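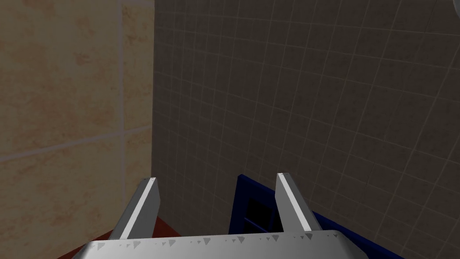

By Shazia Qureshi, Customer Stories, Clostum Promotional Goods

Clostum Adds Custom Printed Drawstring Bags, Totes and Lunch Coolers for Schools, Clubs and Small Businesses

Clostum is very happy to announce that its new line of custom printed carry goods is open for orders, just in time for the back-to-school rush and the long season of fairs, fundraisers and open houses that follows it. The line brings together drawstring backpacks, cotton totes and insulated lunch coolers, all of them printed to order with your logo, your team name, your slogan or (as one elementary school asked us for last spring) a very cheerful drawing of a turtle.

We have been printing pens, mugs and magnets for a long time now, and we love them dearly, but bags are what our customers kept asking for. They asked on the phone, they asked in the notes box at checkout, and quite a few asked while they were supposed to be ordering something else. A good bag gets carried to the gym, the library, the farmers market and back again, and your name goes along for the ride every time. So we spent the better part of a year choosing fabrics, pulling on straps and sending samples back and forth until we had a set of bags we would be glad to carry ourselves.

The new line comes in 6 styles. The two drawstring backpacks are the lightest and the least expensive, and we expect them to be the favorites for walkathons and summer camps. One has a plain front with plenty of room for a large print, and the other has a small zippered pocket for keys and a phone. The two cotton totes come in a standard size and a deeper market size, both with handles long enough to go over the shoulder of a winter coat. Rounding things out are two lunch coolers, one sized for a single lunch and the other big enough for a family picnic or a row of juice boxes after the game.

Customers who know our older catalog will notice that we have given names to two of the new bags. The pocketed drawstring backpack is called the Ama, and the deep market tote is the Ciruvik. The other four go by plain descriptions for now, although suggestions are welcome and have already started to arrive.
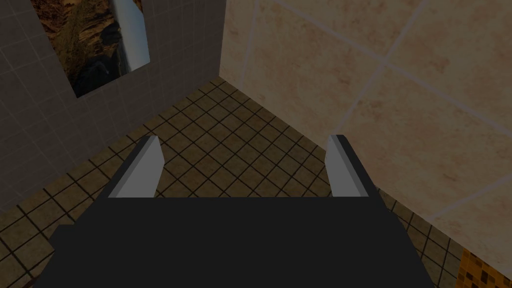 Printing, Colors and Artwork

Every bag in the line can be printed in one color at no extra charge, and a second color may be added for a small fee per bag. Most customers find that one strong color on a contrasting fabric does everything they need it to do, and it keeps the price friendly too. If you have your heart set on a full-color photo, please call us first, as the coolers take that kind of printing nicely while the cotton totes tend to soften the details a little.

You do not need to be a designer to order. Send us your logo in whatever form you have it – an old letterhead, a file from your cousin's computer, a business card – and our art department will clean it up and send you a proof to look over. We print only after you have written back to approve that proof, and we go through up to 2 rounds of changes with you without adding anything to the bill. Please do read the proof slowly, and then hand it to somebody else to read. Phone numbers and web addresses are where the mistakes like to hide, and it is so much nicer to catch them on a screen than on a carton of finished bags.

Fabric colors differ a bit from style to style. Navy, red, black and forest green are offered across the whole line, while the totes also come in natural cotton and the drawstring backpacks in a bright yellow that crossing guards and field trip leaders seem to like very much. Swatch cards are free and we will gladly mail you one.

Ordering Ahead for the Busy Season

Our smallest order for the new bags is one carton, and cartons may be mixed by color as long as the style and the print stay the same. Larger orders bring the price per bag down in steps, which are all listed on the order form so that you can see where the next step falls. It is worth a look before you settle on a number, especially if you are close to the line.

The Gilani Youth Soccer League was kind enough to be our first big customer for the line, and ordered 631 of the Ama backpacks for its players and coaches. The league had its crest on the front and the season's sponsors on the back, and we learned a good deal from that job about how small a sponsor's name can be printed before it stops being readable. (The answer is now on our artwork sheet, with our thanks to the league for its patience through an extra proof.)

If your event has a fixed date, please put it in the box marked "needed by" even when it feels a long way off. Late summer and early fall are the fullest months in our print shop, and knowing your date helps us put your job in the right place in line. Rush service is offered on the drawstring backpacks and the standard tote. We cannot promise it on the coolers, which take longer to print and need time to rest before they are packed.

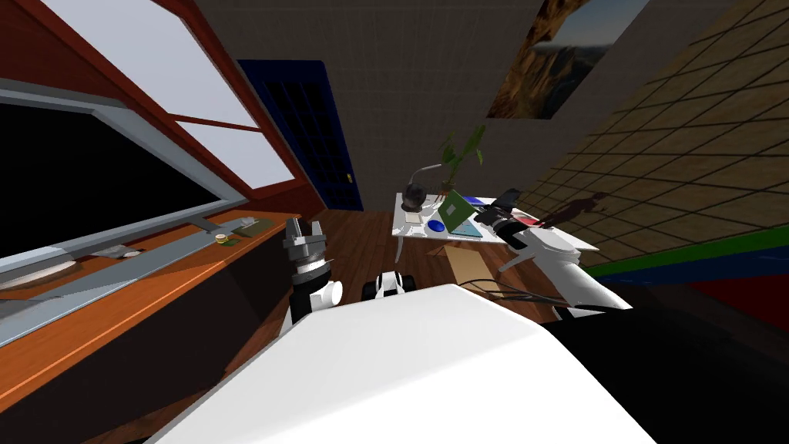
CLOSTUM PRINT SHOP, August – To celebrate the new line, Clostum is offering free setup on every first order of bags placed before the end of the month. The offer covers all styles and all fabric colors, and it may be used together with the regular quantity pricing. Reorders of the same artwork never carry a setup charge with us, so a group that starts now can come back next year with one less thing to pay for.

We are also setting aside 1,634 standard totes in natural cotton for public libraries and school reading programs, to be printed in one color at our own expense. Any library or school may ask for a share by writing a few lines about its program and how the bags would be used. There is no long form to fill out, and a letter from the children is every bit as welcome as one from the front office. Requests will be filled in the order they come in until the totes are gone.

Samples of all the bags can be borrowed before you buy. We ship them to you blank or with a past customer's print, whichever is more useful, and ask only that you send them back when you have finished passing them around. Do load them up, sling them over a shoulder and see how they feel. To ask for samples, swatch cards or a price on your own design, reach Shazia Qureshi through the contact page on the Clostum website, or call the order desk any weekday between 8:30 a.m. and 5 p.m.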